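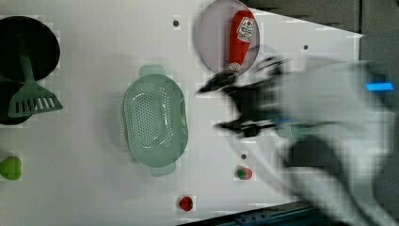
Xuelian Long wants it on record, before anyone reads further, that she was told the Kostine kitchen corner would be finished by June, and that the word "finished" was mine. She is right on both counts. What follows is the progress report to the Nastine fund on where the corner stands, which is further along than it was and short of where I said.

Spending. Of the 3574 granted, 200 is left. Most went on storage and flooring at the Biltport room, and the flooring cost more than the quote because the old floor had opinions. Receipts are with Amândio Caldeira, in a folder that now needs a folder.

Tableware and cookware. The set is mostly in use. We have the oval colander in pale green, the round plate, the dark pan and a green slotted spatula with a handle long enough for small arms to reach the back of the table. The ketchup bottle has settled in as the favorite item, and at present it lies across the plate as a complete meal. I had budgeted for a balanced menu. The strawberry and the other small pieces of toy food do get served, usually as a garnish to the ketchup.

The table. White, as approved. Xuelian argued for a darker top on the grounds that white shows everything. We went with white, and it shows everything. It wipes down well enough, apart from the little holes in the surface, which collect crumbs from snacks that are not supposed to be at that table.

Sorting and putting away. This is the part of the plan that has slipped. The idea was that each thing would go back to its own labeled spot at the end of the session, pans low, food in the bins, colander on the hook. In practice the pan and the spatula travel together and everything else goes wherever there is room. Amândio relabeled the shelves with drawings in place of words and the Friday group has improved. The other groups are still considering it.

Outstanding:
Two shelves from Cruickshank, ordered, paid for, promised twice.
A second colander, 50 set aside for this and the missing bin lids. One colander among that many cooks has been a diplomatic problem.
Hooks at a height children can reach – the current ones suit Amândio, who is tall.

We ask to carry the balance over to the next period. A revised end date will follow once Cruickshank answers the phone, and Xuelian has asked to see it before it goes out.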